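The reunion, the blazer and the wrong Emwood

Last updated: October 6, 2019 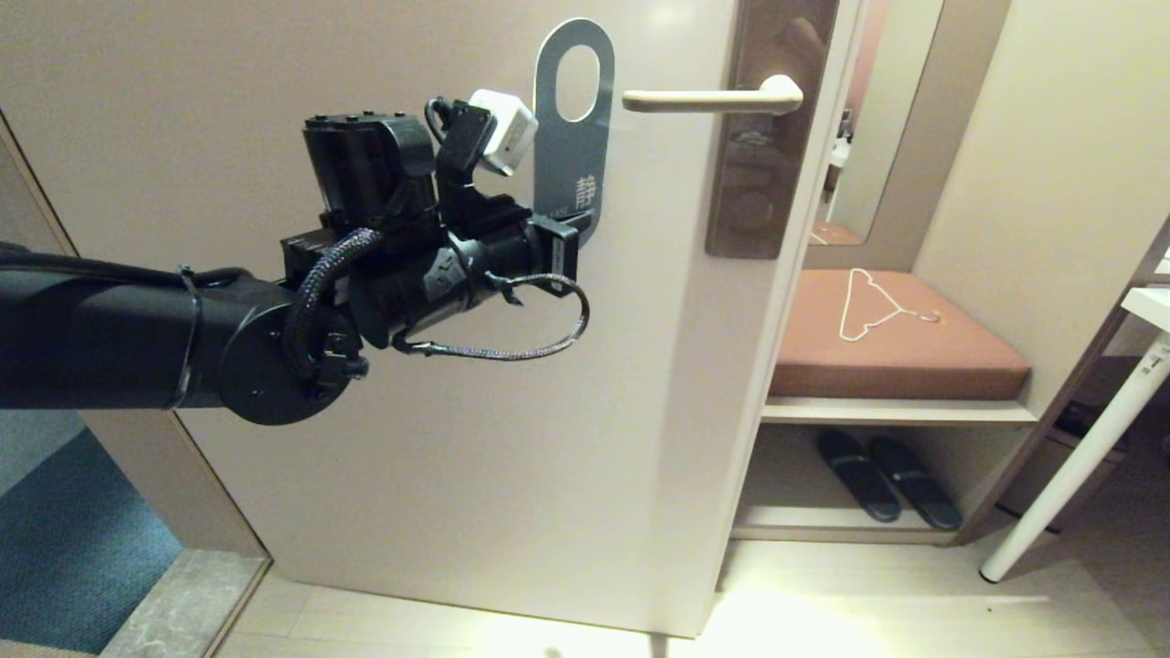 A door left ajar, with the grey hanger on its handle.

My father's old signals troop has been holding a reunion lunch every July for 30 years, and for most of them I managed to be busy. This year he asked me to drive, and as he asked while I was eating his food I couldn't very well say no.

The lunch was at a hotel in Emwood. There are two Emwoods. Dad did his service in a trade devoted to getting messages to the right place, and he directed us with great confidence to the other one, which has a duck pond and a closed pub. We arrived at the real thing 40 minutes late. He told everyone it was the traffic.

I should explain the blazer. It was made for him when he came out and it has been let out twice, and the badge on the pocket was sewn back on by me the night before with the wrong colour thread. Three men noticed before we'd sat down. One of them took his glasses off to look closer. I have had job interviews that were less searching.

The man on my left was Yaw Wumbei, who joined the troop straight from school and could still send Morse with a teaspoon. He did so, against the water jug, for most of the soup. Dad, across the table, would laugh every so often and refuse to tell me why. I have since learned that some of it was about my parking.

On the other side was Jong-dae Bae, who wasn't in the troop at all. He had been an interpreter attached to them for one winter, at a camp they all call Stinska. I can't find Stinska on any map and I suspect the name started as a complaint about the drains. Mr Bae got invited to the first reunion by mistake, somebody having copied out the wrong page of an address book, and he has been to every one since. He brought photographs in a biscuit tin. In nearly all of them a group of very thin young men are standing next to a lorry that has stopped working.

There was a toast to absent friends, which takes longer than it used to. They read the names out without ranks. I'd expected to be looking at my shoes through that part and instead I found myself listening for the ones I knew from stories: Konville, who drove the lorry into the river, and the cook they called Seol after a song he wouldn't stop singing. I had always assumed Dad had made Konville up.

After pudding came the row. There is a row every year, I gather, and it is always over whether the troop's old pennant should go to the regimental museum or carry on living in a wardrobe. The museum apparently has 3,000 items and nowhere to put them. The wardrobe won, by seven votes, and everyone seemed very pleased to have it to look forward to again.

Dad slept all the way home, in the blazer. He woke up at the roundabout to tell me I was in the wrong lane, and I was.

I've put next July in the diary. I have also written down which Emwood.

Filed under: Family, Old Soldiers, Days Out

Print this post | E-mail this to a friend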